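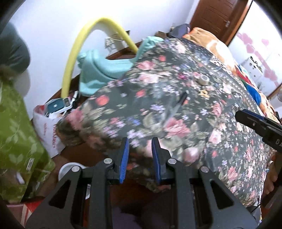
# 2018-03-13, reminder clock trial, bench notes

Vasco Pinheiro back from the Peixoto day center with the first set of feedback sheets. Typing them up before they get lost.

The Brindum clock is the one with the large face and the spoken prompts (tablets, lunch, door locked). Three households have had one since January. All are couples where one partner has a dementia diagnosis and the other does most of the caring.

Main points from the sheets:

- Household A: the lunch prompt is liked. The evening tablet prompt gets answered out loud and then forgotten. The wife asks if it can repeat until someone presses the button.
- Household B: turned off after a week. The voice upset him, he thought there was a stranger in the hall. Vasco suggests letting a family member record the prompts. I agree, and the board has the memory for it.
- Household C: works fine, but the day name is too small. She reads the time without trouble and still asks what day it is.

Pulled the log from C's unit this morning. 296 prompts played, 6 of them late. The late ones all fall just after midnight, when the clock rewrites its schedule file. I moved the rewrite to 3 a.m. and left the unit running on the shelf. Will read it again Thursday.

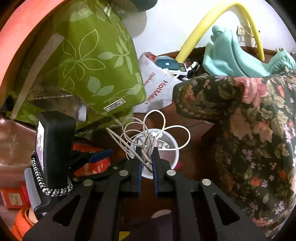

**Trirnley Memory and Home Care Group, Workshop**

Repeat prompt: tried a five-minute gap on the spare unit. Too long, by then the person may be in another room. Two minutes feels like nagging when you sit next to it all afternoon, but I'm not the one it's for. Leaving it at two, and Vasco will ask the carers what they think before we fix it.

Day name: changed the layout so the day takes the top half of the face and the time sits under it. Dropped the date altogether on this version. Contrast still needs checking in a dark hallway, the old Rakska display was poor for that.

Family voice: recorded myself reading four prompts. Volume jumps between them. Need to level the clips on the computer before they go on the unit, no carer should have to fiddle with that.

To do:

- new firmware on unit B, with voice off by default until the family has made a recording
- bigger button, same position
- rewrite the instruction sheet, one side of paper, larger type
- ask Peixoto if the July session can include two people living alone, all our feedback so far comes from couples

Vasco has the sheets for household A if anyone wants the full comments.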